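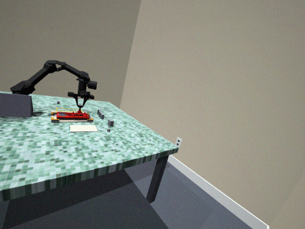
Surface Pattern and Ornament
Week 4 handout: Mosaic, tile and the small repeated unit

Last week we ended on woven cloth, where the grid is forced on the maker by the loom. This week the grid is a choice, and I think that makes it much more fun. A mosaic maker can set every piece square to its neighbor, or let the rows bend around a shape, or scatter the pieces with no rows at all. All three happen in Roman floors, sometimes in the same room!

Terms to know
Tessera (plural tesserae): a single piece of stone, glass or fired clay.
Andamento: the flow of the rows. Squint at a floor and this is what you see first.
Opus tessellatum: larger tesserae, usually set in straight rows. Good for backgrounds and borders.
Opus vermiculatum: tiny tesserae in curving, worm-like lines (the name comes from the Latin for "little worm"). Used for faces, fruit, feathers.
Interstice: the gap between pieces. Treat it as a color of its own, as it can gray down a whole panel.

Color mixing at a distance
Set pale green next to dark green in small pieces and step back. At some point the eye stops sorting them and reads one middle green, livelier than any single glaze. The smaller the piece, the sooner this happens. It also happens within one surface: on a long floor the far end blends while the near end is still broken into separate pieces. Please try this in the Jenska hallway before class. Stand at the door, then walk slowly to the window and note where the blend falls apart.

Glass and gold
Byzantine makers moved the mosaic from the floor to the wall and the vault, and everything changed. Nobody walks on a wall, so the surface can be uneven. Glass pieces could be tilted to catch lamplight, and gold leaf was sealed under a thin skin of clear glass. Look at how a gold ground flickers as you move – a flat photograph in a textbook loses nearly all of it.

Studio exercise
Cut 20 paper squares from each of four related tones. Lay them out three times on the same sheet size: strict grid, flowing rows, random. Photograph each layout before you lift it, then glue down your favorite. Leave the gaps visible.

Reading
Dikenora reader, chapter on floors and borders. The section on grout is short and wonderful.
Write 800 words comparing two borders of your choice, with a sketch of one repeat from each. Bring it printed, along with your glued sheet.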